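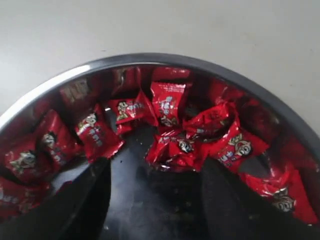

Tùng Phùng

Scan to folder stopped working after the office PC was replaced

We have a Flukier 1339 multifunction printer in a small office, two people using it. Printing is fine from both computers. Copying is fine. Scanning to the shared folder worked for years and stopped on Wednesday, when the old desktop was swapped for a new one. The new one has the same computer name as the old one and I made a folder called Scans in the same place, on the D drive, and shared it.

When I press Scan, pick the folder from the address book and press Start, the pages go through the feeder, the panel says "Connecting" for a while and then "Send error, check destination". Nothing turns up in the folder. The activity report prints the same message with no code next to it.

What I have tried so far:

Turned the printer off and on.
Deleted the address book entry and typed it in again.
Opened the shared folder from the other computer. That works, and I can save files in it.
Turned the firewall off for a minute. No change, so I turned it back on.

The login on the new PC is a Microsoft account with a PIN. On the old one there was a plain user name and password, set up by the dealer, Plolterau. They no longer look after this model. Scanning to email isn't set up and I would like to avoid it, because some of our scans are long and the mailbox has a size limit.

Is there a setting on the printer I am missing, or is it the PC?

Permont

It's the PC, or more exactly the account. The printer has to log in to the shared folder in the same way a person would, and it can't use a PIN. If you typed the PIN into the password box in the address book, it will be refused every time. The other computer gets in because it has its own saved login.

The simplest fix is a local account on the new PC that is only used for scanning.

Go to Settings, Accounts, Other users, and add an account. When it asks for an email address, choose the option that says you don't have the person's sign-in information, then the one to add a user without a Microsoft account. Call it something short with no spaces, such as scanuser, and give it a password made of plain letters and numbers. Some symbols are awkward to enter on the panel and I have seen a few printers drop them.

Then right-click the Scans folder, Properties, Sharing, Advanced Sharing, Permissions. Add scanuser and tick Change and Read. Go to the Security tab of the same window and add scanuser there too, with Modify. People often do the first and miss the second. Both are needed, and the stricter of the two wins.

On the printer, edit the address book entry. The user name should be the computer name, a backslash, then scanuser. If the printer won't accept the backslash, try scanuser alone. The path is the share name, so it should be Scans and should not have D: in front of it. You can see the exact share name on the Sharing tab.

Do a one-page test before you put a long job through.

Tạ

Had the same on an older Flukier. Mine would only use SMB 1, which newer Windows leaves switched off. Turned it on under Windows Features and it worked.

Permont

I would leave that one until last. SMB 1 is off for security reasons. The first thing to check is whether the printer can use a newer version. Put the printer's IP address into a browser, log in as administrator and look under Network, then Protocol or SMB Client. If there is a box for SMB 2 or 3, tick it, save and restart the printer. If there is no such box, look for a firmware update before changing anything in Windows.

If the firmware is up to date and there is still nothing newer than SMB 1, FTP to a small network drive is another way to do it, and then it doesn't matter which PC is switched on.

Tùng Phùng

Thank you both. It was the PIN. I made the local account and shared the folder to it, and still had the error. Then I added it on the Security tab as well and the test page came through. The printer took the name without the backslash but not with it.

SMB 2 was already ticked on the web page, so I have left Windows Features alone.

One thing I noticed while testing. With the new PC asleep I get the same "check destination" message, so I have set it not to sleep during the day. The screen still goes off.

Permont

Good. Set the scanuser password so that it doesn't expire, otherwise you may get the error again in a few months. On the Pro version of Windows it's under Computer Management, Local Users and Groups. Double-click the account and tick "Password never expires".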